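The Lamp on Druvley Hill

Lensa Hadgu had promised her grandmother a party, and a promise made in November, with the wind coming straight up Druvley Hill, was not one you could wriggle out of – she knew that perfectly well.
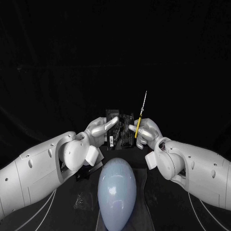
Gran thought forty guests was far too many, and said so, twice, before asking whether the Flaler cousins had been invited.

They had, of course, and so had the old crowd from the Pistano café, where Gran had once danced until the milk came.
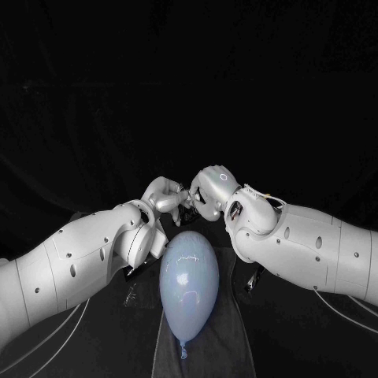
Pale blue, for Gran's party.

By four in the afternoon the soup was on and Lensa had run out of chairs, so she went next door and borrowed the piano stool.

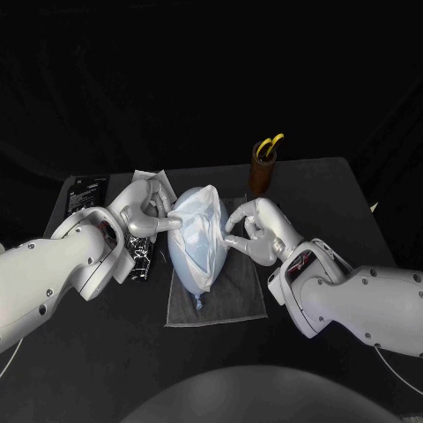
Gran had kept every letter Grandad sent her, 115 of them, in a biscuit tin under the bed. Lensa wanted one read aloud after the cake. She stood by the dark table with the blue balloon on it and tried to choose, and each letter seemed kinder than the last, until the soup boiled over and she had to run.

"Read the short one," Gran called from the stairs. "He spelt my name right in that." 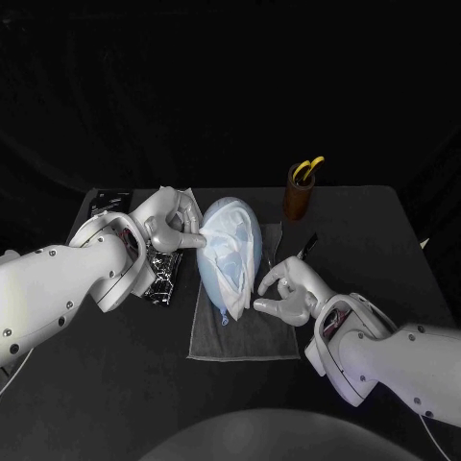 After the Cake

Lensa read it by the lamp, and Gran asked to hear it again.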